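Waste Sorting and Bin Liner Use in a Shared Lounge

Course project report, Building Services and Housekeeping, Amthorpe campus
July 30, 2024

1. Purpose

The project looked at how small dry waste is handled in a shared lounge on the ground floor of Serville House. The lounge has no kitchen, so most of what gets thrown away is paper, wrapping film and snack packaging. Residents had complained that the bin was awkward to use and that scraps ended up on the carpet beside it. We were asked to check three things: whether the liner fits the bin, whether the bin is placed well, and whether paper can be kept apart from plastic without adding much work.

2. Room and equipment

The lounge is carpeted in beige with a low pile and a floral pattern. The pattern matters to the work. Pale scraps of paper are hard to pick out against it from standing height, and two of the group missed pieces on a first pass that were found on the second.

The bin is an open type with a black interior and no lid. It takes a clear plastic liner bag, with the rim folded outward over the top edge. The liners come from the house stock, a box of 300 supplied by Rutia. The bag is wider than the bin, and the extra film bunches around the opening. A second bin of the same type was borrowed from the Brøndum wing for the paper trial in section 4.

3. Method

Observations were made in June. Each session started with the bin freshly lined. Waste was put in one piece at a time, and the position of the liner rim was checked after every few pieces. We recorded any piece that caught on the film, any slip of the rim into the bin, and any piece that missed the opening. Over all sessions, 407 pieces were handled.

Paper was crumpled before disposal, which is what residents do. We did not fix the size or shape of the crumpled pieces, and they varied a good deal. Some were rolled tight and others were twisted to a point.
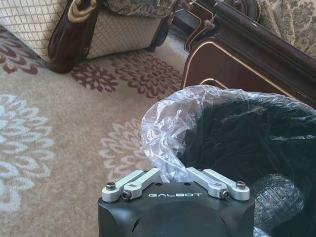
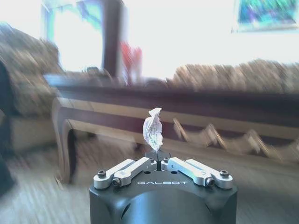
Clear liners have one practical benefit for a study like ours. The contents can be checked without opening or emptying the bag once it has been lifted out. With the bag still in the bin, the black interior makes dark items hard to see, but foil and shiny film stand out well enough.

4. Results

Liner fit was the main problem. With the rim only laid over the edge, it slipped inward in most sessions, usually after a bulky piece had been pushed down by hand. Knotting the spare film at one side stopped the slipping. The knot took little time to tie and did not get in the way when the bag was changed.

Bin position had a smaller effect. Moving the bin away from the wall made it easier to reach from both sides, and fewer pieces missed the opening. It also left a clear strip of carpet that could be vacuumed without moving furniture.

The paper trial gave mixed results. With two bins side by side and no labels, wrapping film turned up in the paper bin in every session. With a plain label on each bin the sorting improved, though coated paper was still placed in either bin. Total waste for the labeled sessions came to 2462 grams, weighed with the bags. The bags were not weighed separately – this should be corrected if the work is repeated.

5. Recommendations

Use a narrower liner, or knot the current one. Place the bin clear of the wall. If a paper bin is added, label both bins and state where coated paper goes. Check the carpet from a low angle when picking up scraps by hand.

The current stock of liners can be used up before a change of size is ordered. The borrowed bin has been returned to the Brøndum wing.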